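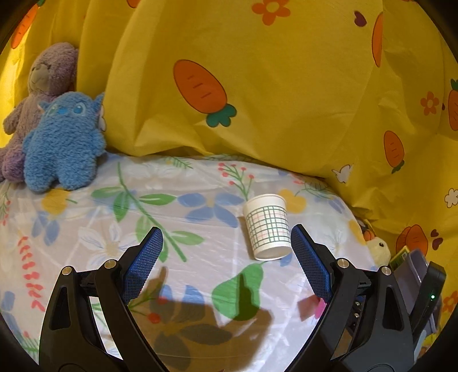
4. Picking light items with the hand gripper

Grerora packing line, bench set-up. Read 1 to 3 first. Gisela Olivares keeps the printed copy, March version, ask her.

4.1 Gripper open all the way before you go in. Both blue pads clean. Wipe with a damp cloth, no solvent.

4.2 Paper cups: come in from the side, one finger each side of the body. Close slow. Stop when the cup stops sliding. Cups crush, and a crushed one goes in scrap.

4.3 Lift, hold for 3 seconds, then move to the bin. Don't swing it.

CAUTION: fingers out from between the linkage bars. They close faster then you think.

4.4 Foam net sleeves: grab the gathered end, not the middle. Middle just folds over and you lose it.

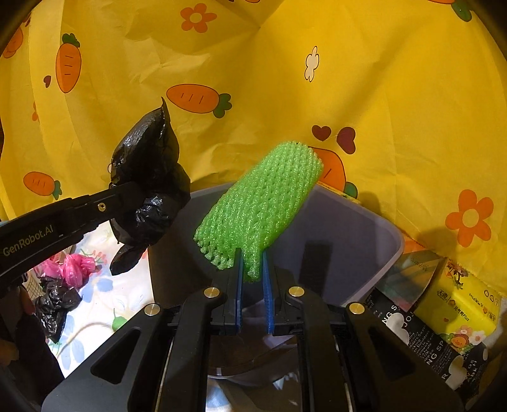 4.5 Let go low. Anything dropped from high up lands wherever it wants and somebody has to dig it out.

4.6 Mesh snagged on a pad? Open fully, pull it off by hand. Do not shake the tool.

Note on shifts. Picks you do by hand now are what the Nellura cell learns from, so sloppy picks come back to us later. Turns are 40 minutes, then 10 off. Wrists get sore, take the break. Facundo Mansilla has the rota.

Note on jobs. Asked a lot so here it is. Once the cell is running, sorting goes to the cell, bench people move to checking and restocking. Same pay grade, same hours. Training for that is section 7, do it before you switch over not after.

4.7 End of turn: gripper open, flat on the bench, sign the sheet. Write down anything that slipped, even if you got it on the second go.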